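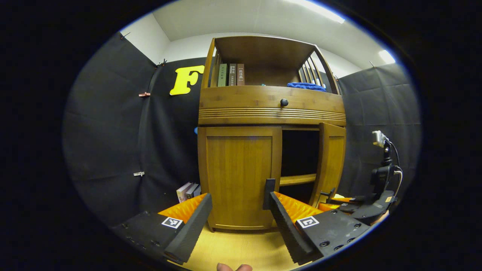
Cabinet task: scripted vs free demonstrations, first results

Board: Manipulation > Data and training

gantry_pete
Posting our numbers before I tidy them up, as a few people asked on Wednesday. The task is cupboard and shelf work: open the lower door, put a book on the inside shelf, close the door. All demonstrations were done with the hand-held gripper. We trained two policies on the same amount of data. One set was scripted, meaning every operator followed the same order and the same approach to the door. For the other set we told people the goal and let them get on with it.

Out of 70 trials each, the scripted policy finished 30 and the free policy finished 60. Same arm, same fingers, same start positions. Training code is the stock Vullis branch with nothing changed apart from the image crop.

I expected the free set to be better but not by that much.

saltmarsh
What counts as finished? If the door is left slightly open, is that a pass?

gantry_pete
Door has to be shut. Book has to be on the shelf and not leaning on the door. I scored them all myself, from video.

ollo_b
Then they weren't scored blind. You knew which policy was running and you expected the free one to win. I'm not accusing you of anything, but a gap like that needs a second scorer.

gantry_pete
Fair. File names have the policy in them, so I'd have to rename the lot first. Will do.

tinplate
I don't think scoring explains it. Double the passes is too big a gap for a few doubtful doors. My question is how the scripted set handles a missed grasp on the knob. If your operators followed a script, did they throw away the takes where they fumbled?

gantry_pete
Yes. Scripted takes with a fumble were redone. Free takes were kept so long as the goal was reached in the end.

tinplate
There you are then. You've compared "no recoveries" with "recoveries". The order of steps might have nothing to do with it.

ollo_b
Agree with tinplate. The title should be changed, it says scripted vs free and that isn't what was tested.

gantry_pete
I don't agree with that fully. Redoing fumbles is part of what people mean by scripted collection. It's how the Holmgren set was done and how most of us were taught to do it. But I accept I can't say which part matters.

saltmarsh
Could you run a third set? Free order, fumbles removed. You must have that already if you filter the free takes.

gantry_pete
Filtering leaves me with less data, so I'd have to cut the other two down to match. Possible. It's a couple of nights of training.

kettle_drum
We did something close to this on drawers with Manda. Keeping the fumbles helped, but only up to a point. One operator was very slow at the knob and the policy learned to hover in front of it. Dropping that operator fixed the hovering. How many operators did you have?

gantry_pete
7, all doing both sets. No hovering that I noticed. The usual failure in the scripted set is the finger slipping off the knob and the arm carrying on as if the door had opened.

kettle_drum
Same as ours before we kept the fumbles.

ollo_b
Did all of them do scripted first? If so they had more practice by the time they got to the free set.

gantry_pete
Scripted first for everyone, yes. I should have split that.

tinplate
I'd worry about that less than the fumbles, but it does want saying in the write-up.

saltmarsh
Is the backdrop the same for both? We had a policy that leaned on a mark on the wall and fell apart when we moved it.

gantry_pete
Same black cloth and the same yellow F next to the shelf for both sets and for the trials. So it can't explain the gap, but I haven't tested with it taken down. I'll add a short run without the letter.

ollo_b
Do the rescoring first please. The rest is only worth doing if the gap holds.

gantry_pete
Renaming files now. If anyone with a Zullura account wants to be second scorer, send me a message and I'll share the folder.

kettle_drum
I'll take half of them. Message sent.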